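Sollach suturing software: progress report for February
To: the Flundby program office

Hi all,

This is the second report under the Flundby award, and it's a longer one than last time, mostly to do with perception. The short version is that the thread tracker is in much better shape, the planner is about where I said it would be, and the calibration tool took more of my month than I'd budgeted for. I'll go through them in that order and then get to the money question at the end.

Thread tracking

You may remember that the old tracker treated suture as one long curve and fell apart whenever the thread crossed itself. I've replaced it with a version that works in short pieces and then argues with itself over which pieces belong together. It's slower, but it recovers when something passes in front of the thread, and the old one never did. We now have 191 labeled clips from the bench, and I held 31 of them back for testing so I couldn't fool myself.

The hard cases are still the ones right around a knot. Black thread on itself gives the software very little to hold on to, and the cut ends look a lot like the working strand if you only look at a small patch. A loop running under the jaws is the other classic, because the tracker has to guess which bit comes out the far side.

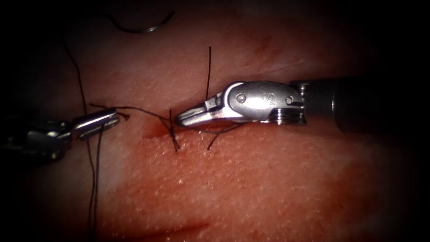
Knot over the incision, with the left jaws holding a taut strand and the needle lying clear of the work near the top.

I've started giving the tracker a hint from the arm side. If the controller knows a set of jaws is closed and pulling, then the thread between those jaws and the knot ought to be close to straight, and any curve that disagrees gets marked down. It's a small change (one afternoon of code, then a week of finding out where I'd flipped a sign) and I like it more than anything else I did this month.

Glare is the remaining headache. Polished metal and a shiny pad both throw bright spots, and the segmentation model sometimes reads a highlight along a jaw as a piece of needle. I tried turning the exposure down and lost the thread in the dark corners, so I turned it back up. The next attempt is to mask out the instruments using their known shape before the needle search even runs.

Planner

Shenoy, our motion planner, now hands over between arms without the long pause you saw in the demo. It used to stop, replan from scratch and then move. Now it keeps 8 candidate moves warm and picks among them when the tracker updates. The replanning budget is 90 milliseconds and it mostly stays inside that, though it still blows through it when both wrists are close together and the collision checker gets nervous. I've left the checker alone on purpose. I'd take a slow arm over two wrists knocking into each other, and I suspect you would too!

The bigger open item is shadows. An instrument near the work can darken a good chunk of the pad, and the depth estimate gets soft right there — usually the place where Shenoy wants to go next.
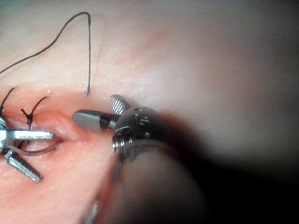
Close view at the instrument wrist, with a broad shadow across the right side of the pad.

For now the planner asks for a confidence value along with every depth reading and widens its margins where the value is low. That makes the moves more timid than they need to be. A proper fix would combine the close view with the fixed one, and for that the two need to agree on where things are, which brings me to calibration.

Calibration tool

Ovdale is the little program that lines up the cameras and arms. It was meant to be a tidy-up job and became a rewrite, sorry about that. The old version saved its results in three different files and read them back in whatever order it found them. The new one saves a single file, stamps it with the tool version, and refuses to start if anything is missing. I still want a quick check that can run between sessions without taking the pad off the bench.

Budget and what's next

Spending is on plan apart from labeling, which ran over after I asked for the knot clips to be done twice by separate people. I'd like to move part of the unused travel line to cover it, if that's okay with you.

Next up are the instrument masking, the two-view depth work and a first pass at the Ovdale quick check. The masking comes first, and I'll send test results as soon as it has been through the held-back clips.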